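Fumard
A gear-stacking bench for one robot arm, in a shared workshop

What this is

Fumard is the recordings, the printable files and the scripts from a project that was supposed to take a weekend and has now outlived two kettles. One arm, one table, one ring-shaped plate with pegs on it, and some bevel gears that need to end up on the pegs. The name comes from the label on a box of door hinges and has no deeper meaning, so please stop asking.

The current release holds 775 episodes. Of these, 713 are marked "kept" and the rest are marked "regret". Both are included. If you want to train on regret, the flag is in the index file and I wish you well.

The task

An episode starts with the plate lying flat on the dark cloth and ends when the arm has put its gears where they belong, or when I press the big key. A gear has to go down over the peg and sit flat. Resting at an angle on top of the peg looks like success in a log file and is scored as a miss, a rule I brought in after a very happy afternoon in January and a less happy evening.

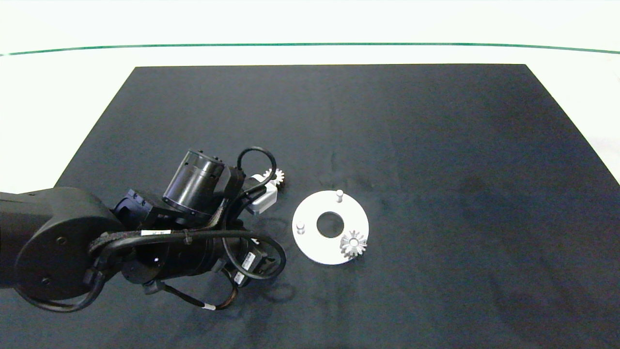
The pegs have rounded tops, filed by hand, and the filing did more for the success rate than anything I did in software over the same month. I have left the software changes in anyway. They took ages.

Gears are not all the same size. The scripts read the size from the episode's settings and don't try to work it out for themselves. An earlier version did try. It was confident.

Hardware notes

The arm is driven by a control board from Nalliteck, bought second-hand with a manual for a different board. The pin table in docs/wiring.txt is the one I worked out with a meter and a lot of tea, and it disagrees with the manual in four places. Believe the pin table.

The cables run outside the arm. Leave more slack at the wrist than looks decent. If you tidy them up with ties, the wrist will reach the end of its travel, pull, and give you a position error that looks exactly like a bad encoder. I replaced the encoder. The old one was fine and now lives in a drawer.

The cloth is there to stop gears skating when they are dropped. Any dark, slightly rough fabric should do. Iron it once and then give up.

Van Rooij is the name of the gripper design in the parts folder. Print the fingers solid. Printed hollow they flex, and the gear turns in the grip just as it reaches the peg.

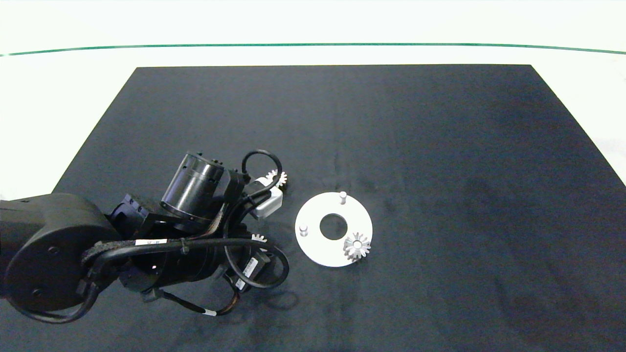 Reading time: 4 min

Getting it running

Unpack everything into one folder, without spaces in its name. I know what year it is.

Run setup first, then home the arm, then calibrate. Homing after calibrating will work without complaint and leave every grasp a finger's width too far left. There is a warning for this now, in capitals, and I have ignored it twice myself.

Calibration touches the plate at 16 points and takes as long as making toast. Do it again whenever the plate has been moved, the table has been leaned on, or somebody has used the bandsaw.

The playback tool, Sirel, shows an episode with joint positions underneath. It opens one file at a time and has a single button. Press q to close it, twice on some machines.

What's in the folder

episodes: one file per attempt, camera images and joint positions together
index.csv: kept or regret, gear size, peg, time of day
parts: plate, pegs and gripper fingers, ready to print
docs: wiring, calibration, and a page of apologies to whoever shares the bench

Known problems

The first 70 episodes have a clock that runs slow. Use the corrected times column for those and ignore the original.

Lighting varies. The workshop has a skylight and the skylight has opinions. Evening recordings are steadier, so if you only want a small set to try things on, filter by time of day.

Everything was recorded on one table with one arm. A model trained on this will know that table extremely well and I make no promises about yours.

Licence

Do what you like with the parts files. For the recordings, keep this readme with them and say where you got them. Bug reports are welcome, particularly ones that come with a fix.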